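Thursday, June 20, 2019

# Visit to the Clalora open day

Clalora opened its doors for an afternoon last week and I went along with Zoila Sotelo, who had seen the notice in the launderette. It is a furnished lodging house in two joined buildings, let by the room, mostly to people on short work contracts. The owners, the Prieto family, hold an open day each summer before the July changeover. Anyone can walk in. You sign a sheet at the door and are given a photocopied plan with the floors marked in felt pen.

We got there a little after two. Emiliano Prieto was taking groups up himself, and ours was the second of the afternoon. He began in the linen room on the ground floor, which I had not expected to be the best part, but it was what I had most questions about. Sheets are on the left, covers on the right, towels at the back by the window. Every shelf has a strip of masking tape with the bed size written on it. Bedspreads are washed between tenants and otherwise left to the tenant. There used to be a weekly change of bedding included in the rent. That stopped when the laundry contract with Bulance ended, and sheets are now swapped every second week at the linen room hatch, dirty in, clean out.

Somebody asked whether tenants could bring their own bedding. They can, and a good many do. The house covers then go back on the shelf.

The laundry is next door. It has 4 machines and a drying room with lines strung across it. The rule is that washing left on the lines for more than a day gets folded and put on the bench. The bench was full. Emiliano Prieto said this was normal for the time of year, and moved a pile so that we could get past.

From there we took the back stairs to the first floor. There are nine rooms on that landing and a kitchen shared between them. The kitchen was clean and rather dark. Each room has a labelled cupboard, and the fridge shelves are divided up the same way. Zoila tried the taps and said the hot took a long time to come through. I did not time it.

The rooms themselves vary more than the plan suggests. The ones at the front get the street noise and the better light. Those at the back are quieter but narrower, and two of them have a step down just inside the door which is easy to miss. Rent is the same for both sides, and we were told the back ones go first.

Storage is the weak point, and it came up again and again in our group. The wardrobes were taken out of several rooms when the floors were redone, and the replacements ordered from Widico have been held up. Until they arrive there is a rail for each room on request. Emiliano Prieto was quite open about it. He said he would rather let a room without a wardrobe and say so than put in something that fell apart by Christmas. One woman pointed out that a rail does nothing for bags and winter coats. He wrote that down on the back of his plan.

We were shown one empty room and then, with the tenant's permission, one that was being lived in. I found the second much more use. A bare room tells you the size, but it gives you no idea how far the bed takes over once somebody has moved in with all their clothes. In a lived-in one you can see how much ends up in the corners. The bed also does for a folding table, a sofa and a desk, from what the tenants told us over tea.

Tea was in the yard, with biscuits and a very good almond cake. The bus back is the 27, from the stop opposite the gate, and it was late.

Practical notes for anyone thinking of a room:

- Deposit is one month, returned after the inspection.
- Bring your own hangers.
- Ask which way the room faces before you agree to anything.
- The hatch shuts at six and does not open on Sundays.

I have put my name down for a back room. One photograph from upstairs:
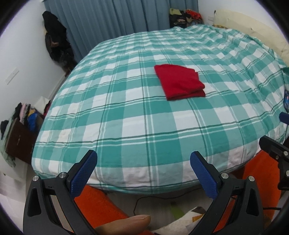
Iker Palacios: I had a room on the first floor for two winters and the clothes were always the problem. Get a couple of flat boxes that go under the bed and keep the coats in those. Also, take a spare bedspread if you own one, as the hatch can run short in the week of the changeover.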